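Ticket 554 - Kitchen cell, budget for second arm mount + spares
Opened by: Waqas Kakakhel
Assigned: Mudassar Dogar
Status: waiting on quote

Waqas, 9:14
Need a number for the second station before Tuesday. Preton quoted 2,091 for the table, clamps and cable set. Arm not included, we knew that. Is this the same table we have now or the heavier one? Quote just says "bench, wood top".

Mudassar, 10:02
Same one I think. Asked them to confirm. Also want longer cables on the list - current ones go down over the table edge and bunch up on the floor side. Cable tray is 30 extra from Pamis, just get it.

Kitchen cell as it stands:
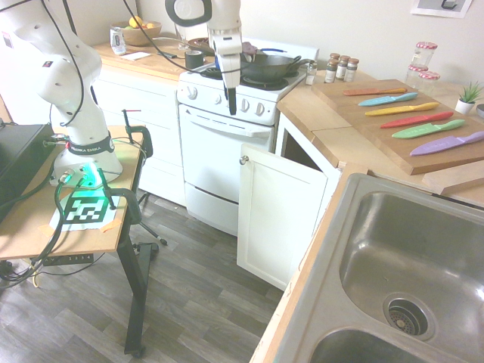
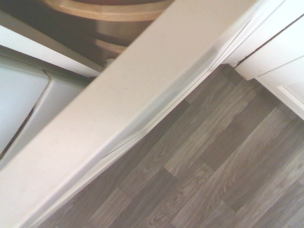 Mudassar, 10:20
Clamps: two per table is what I'd budget, plus one spare pair. Power strip goes on our own list, Preton dont supply it. Marker sheets we print here, no cost.

Waqas, 11:37
OK. What about spare gripper fingers? Máté wants 14, seems like a lot.

Mudassar, 11:50
He's counting both stations for the year. Lead time from Krajčí is bad so I'd rather order once. Can drop to half if Florêncio wont sign.

Waqas, 13:05
Florêncio is fine with the fingers, not fine with paying Preton up front. Asking for payment on delivery. Also no floor bolts, teh lease doesn't allow it - clamps only.

Mudassar, 13:22
Fine by me. Still no reply on the table. Will chase again at 4 and update here.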